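Subject: Re: [plans-list] Bautista plan, garage under the guest suite
Date: 2023-05-30

On the Bautista thread, an earlier message said:

> We're leaning toward the Bautista with the guest suite over the
> double garage. Nerberg says the stock truss package covers it and
> the bonus room comes out at 11 feet wide with full headroom. They
> also say the stairs fit without losing a bay. Has anyone built
> this one? We'd like to break ground in August.

I haven't built the Bautista. I did build the Clalell, also a Nerberg plan, and I'd want to see a section drawing before believing any of that.

"Full headroom" on our sheets meant full headroom down the middle. At the knee walls it was nearly 3 feet, and the floor plan counted every inch of it as room. Ask them how wide the floor is where the ceiling is still 7 feet. If they answer with square footage, ask again.

A bed drawn on a plan doesn't tell you much either. Measure a real one, with the covers hanging off the side, and leave space to walk past it. 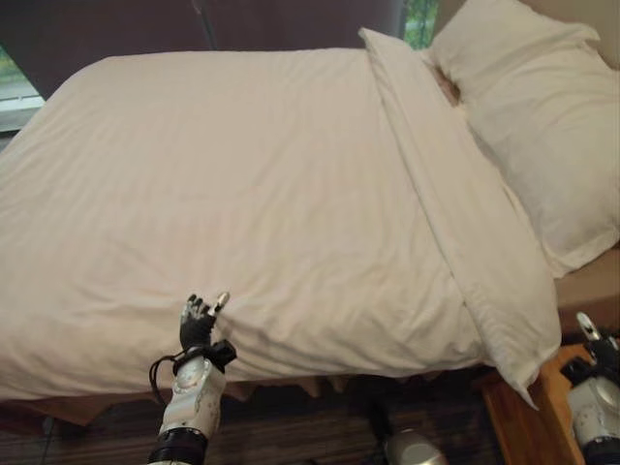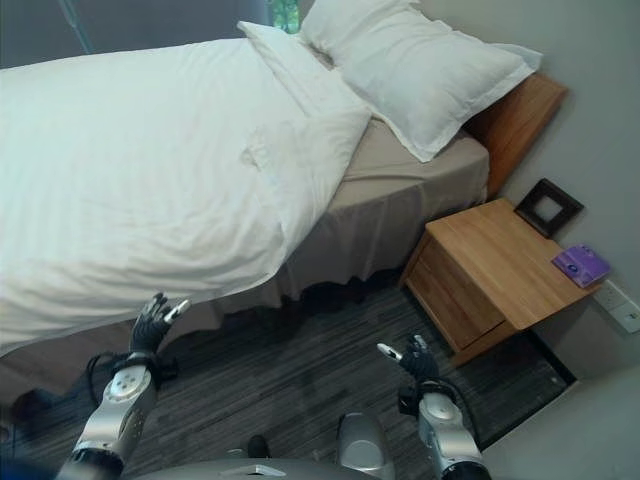
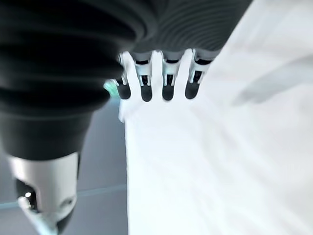

As for the stairs, I don't see how they fit without losing something. Ours landed in the back corner of the second bay and the truck has lived outside ever since. The drawing showed a car in there, a very short car.

The truss package is the part I'd worry about most. Is it figured for a bedroom floor load or for storage? Those are different numbers and the brochure doesn't say which. The yard in Tarnulov wouldn't quote ours until an engineer had stamped it, and we got the stamp 9 weeks later. August sounds hopeful to me.

If somebody on the list has a finished Bautista and parks two vehicles in it, I'd like to hear the door widths.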